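Second Chambers Should Keep the Power to Delay

The proposal before the Kusadmont assembly would cut the upper house's power of delay from 400 days to 20. Supporters call this a tidy-up. It would change who writes the law.

A revising chamber has one real tool, time. It cannot raise taxes or remove a minister. It can return a bill and wait. With 20 days on the clock, a government has little reason to read the amendments – it can sit them out over a recess.

Clodagh Ní Mhurchú has argued that 100 days would be a fair middle point. I think her figure is too low for treaty bills, where the text must go back to the other party, and about right for the rest. Of the 11 bills returned in the last term, the two that changed most were both on border trade, and both took longer than that. 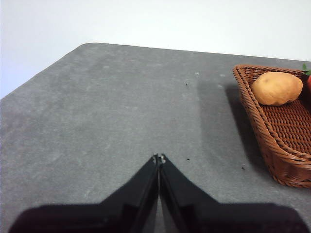
A gray tabletop against a white wall.

Thư Quan objects that members of the upper house are appointed. The objection is sound, but it bears on how they are chosen. An elected chamber with 20 days would be as weak as the present one. The assembly should settle membership first and leave the clock alone until then.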